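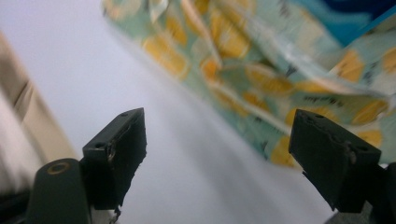

3. Setting Up the Coltotura Kitchen Scale

This section covers placement, batteries, first power-up and ordinary weighing. Recipes, nutrition totals and the pairing app are in Section 5, where you may leave them for as long as you like.

3.1 Choosing a spot

1. Pick a flat, hard surface. Counters are good. Tablecloths, cutting boards with one short foot, and the top of a running dishwasher are not.

2. Set the scale down and press lightly on each corner. If it rocks, turn the foot under the rocking corner counterclockwise until it stops. If a different corner now rocks, you have turned it too far. Everyone does this once.

3. Leave a finger's width between the scale and the wall. A scale leaning on a wall will weigh the wall, a little, and report it as flour.

Note: If the scale has been in a cold car or garage, let it sit indoors for 43 minutes before use. Our test kitchen at Brarkside arrived at this number and will not be talked out of it.

3.2 Fitting the batteries

1. Turn the scale over onto a folded towel.

2. Slide the battery door toward the arrow. The door is stiff on purpose. A butter knife will open it faster and also permanently.

3. Fit the two batteries as marked. They go in facing opposite ways.

4. Close the door until it clicks, then turn the scale right side up.

CAUTION: Do not mix old and new batteries. The old ones will not be encouraged by the company.

3.3 First power-up

1. With nothing on the platform, press and hold ON. The display shows a row of eights, then zero.

2. If it shows dashes, the scale thinks it is moving. Check your counter, then your elbows.

3. Press UNIT to step through grams, ounces, and pounds and ounces. The scale remembers your last choice, including when somebody else made it.

4. Place the supplied 100-gram check weight in the middle of the platform. The display should read 100. If it does, skip to 3.4 and put the weight somewhere you will find it again – the slot molded into the bottom of the box was made for this, and hardly gets used.

5. If it reads anything else, remove the weight, hold TARE until CAL appears, and put the weight back. Wait for the beep before touching anything.

3.4 Weighing packaged food

Net weight on a label means the food without its wrapper. Your scale knows nothing about labels and weighs whatever it is given, so a bag straight from the store will usually read a bit high.

1. Put an empty bowl on the platform and press TARE. The display returns to zero.

2. Tip the food into the bowl and read the weight.

3. To weigh a bag without opening it, fold in any loose ends first. A corner of plastic resting on the counter takes some of the load with it.
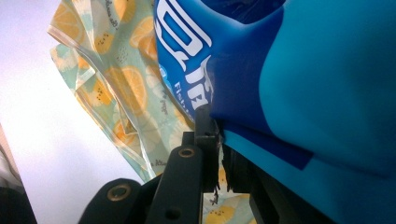 Fig. 3-2. Crinkled blue package, lettering running sideways.

4. To find out how much is left in an opened bag, weigh it closed and write the number on the bag in marker. Next time, subtract. This is the whole of the Marciniak method, which takes up a full chapter in older editions of this guide.

CAUTION: Wipe up drips from thawing food promptly. The platform is sealed. The seam around the display is sealed less enthusiastically.

3.5 Automatic shutoff

The scale turns itself off after 120 seconds without a change in weight. It gives a short warning beep 15 seconds beforehand, timed by tradition for when both your hands are in dough.

To extend the time, hold UNIT and TARE together until LONG appears. To go back, do the same thing again until LONG goes away. The tare value is lost at shutoff in either mode, so write it down if you care about it.

For replacement feet and battery doors, see the Clevero parts list inside the back cover. Battery doors are listed first.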